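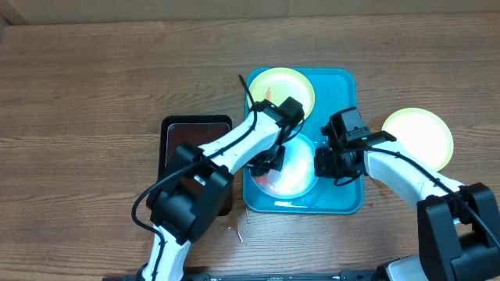 Tuesday, after lunch

I have been putting off the tray question for most of April, and today I finally gave it a proper go, mostly because Loubna asked me at the kettle whether we had settled on a tray for the sample table and I had to admit we hadn't. So, the tea tray set for the Ciltley reading room. The brief from them is still the same one page: a tray a person can carry in both hands with two plates on it, which don't slide into each other on the way from the hatch to the chair. I began with the teal one, laid lengthwise, the yellow-green plate at the top and the clear glass one below it, and straight away you get the thing Harsh warned me about, the glass rim pressed up close to its neighbour. They both sit inside the raised edge, I'll give it that, and the colours together are lovely, very cheerful on the brown wood. But glass against the other plate is going to chatter all the way across a room, and I can hear Driss complaining already.

Measured the plate-to-plate gap at nil, then, and wrote it in the table as nil. I did wonder about turning the glass one out and using the second yellow-green plate in its place, as they are the same size and would at least look like a pair. Tried it after the kettle had boiled again. It does look better, and the sound is duller when you carry it, but they still touch, so it only moves the problem along.

The black tray I am less sure about. I like the reddish-brown inside very much, it makes the food look warm, and Moataz thinks it is the one people will reach for. My worry is crumbs. On teal you see everything (there was an orange-red smear on the edge of the yellow-green plate that I could spot from the door) and for a place where someone has to wipe down after every sitting I would call that a good thing. On the dark one I think you'd miss half of it. I'd like Loubna to do a wiping trial with both, same cloth, same amount of jam, and not tell her which I'm hoping for.

Weights, for whoever picks this up: the teal tray with two plates on came to 700 grams on the kitchen scale before any food. Add a scone and a small pot of jam and you are up by another 337, and I'd call that still comfortable for most people, though Abdelkrim walked it down the corridor twice and said his wrists knew about it by the second go. He is also the one who suggested a strip of something grippy down the middle, a sort of low ridge, so each plate has its own half. I like this a good deal. Utley do a soft ribbed strip by the metre and we have 540 millimetres of it left over from the drawer job, plenty for one trial tray and a bit to spoil.

The glass plate does catch the lamp rather badly, a great white patch right in the middle. Not the tray's fault, but if Ciltley have those low lamps by the chairs it could be tiresome for anyone reading. Ask them.

To do: cut the strip and stick it in the teal tray only, leave the black one alone so we have something to compare with. Carry test again with Driss, who walks faster than the rest of us. Ring Ciltley about the lamps, and whether they really need 50 trays or whether that was a number for the form. And someone please bring back the good tape measure, I did all of this with the floppy one from the sewing box.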